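Home | Posts | Workshop Notes | About | Older

Two thousand and change

I have now collected 2176 demonstrations for the Stirkeck project, and I'd like it on record that my wrist is the only part of me that has learned anything.

The idea was simple when we wrote it on the whiteboard. You steer the arm through a small chore, the computer saves what the joints did and what the cameras saw, and you do it again until there's enough for the model to chew on. The chores are the sort of thing you'd ask a bored eight-year-old to do. Put the object in the bin. Take the object out of the bin. Close the lid. Open the lid. I have a degree.

A good episode takes 17 seconds. A bad episode also takes 17 seconds, and then another minute while I decide whether it was bad enough to throw away. This is the part of the job I underestimated. In the first week I deleted anything that looked clumsy, and ended up with a lovely set of examples in which nothing ever went wrong. The model trained on those was very confident and had no idea what to do if it missed. It would close the gripper on air, lift the air carefully, and deliver it to the bin. I've worked with people like that.

So now I keep the fumbles, as long as I recover from them. If I come in too far left and have to back up, that stays. If I knock the bin over and say a word, that goes, mostly on account of how long it takes me to stand the bin up again.

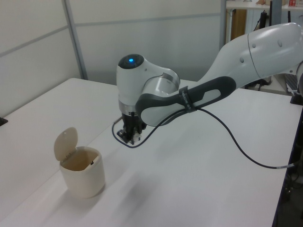
The lid chores are the ones I'd happily never do again. A lid is a small, light thing on a hinge, and it has opinions. Push it from too low and the whole bin slides away from you across the table. Push it from too high and you skate right over the top. There's a spot in between that works fine, and it took me most of a Sunday to find it with my own hands on the controls. I can't tell you where it is. I can only do it, which I suppose is the argument for collecting examples in the first place.

Then there's the matter of variety. Our plan says to move the bin between episodes, and I did, faithfully, for two weeks. When I finally plotted the starting positions they made a tidy little clump, with a few brave outliers near the front. I had been putting it "somewhere random" the way people pick a random number and say seven. Now a script tells me where to set it down, and some of the places it chooses are frankly rude. I do them anyway, in batches of 30, with a break in between to stare at a wall that's farther away.

The recording software is called Gemico and I've made my peace with it. It has 2 buttons that matter, keep and discard, and they sit right beside each other in the same shade of gray. I've lost more good episodes to that than to any mistake with the arm. I asked if one of them could be red. It's on the list - the list being a document called Kobori for reasons that predate me, where requests go to be alphabetized.

We did try an early model on the lid last week, trained on whatever I had at the time. It hesitated before the lid, pulled back a little, then came in again from the side. It took me a while to work out why that looked familiar. I do that. I do it every single time, a little flinch before contact, and it's in there more than two thousand times over, and now the machine has it too. If you'd like a cheap way to find out about your own bad habits, I recommend it, though I'd suggest having someone else in the room to blame.

Next up is drawers. The Waston set calls for the same number of episodes again, with handles, and I've already been warned that the handles are small. I've bought a better chair and a wrist brace, and I'm going to ask about the red button one more time before I start.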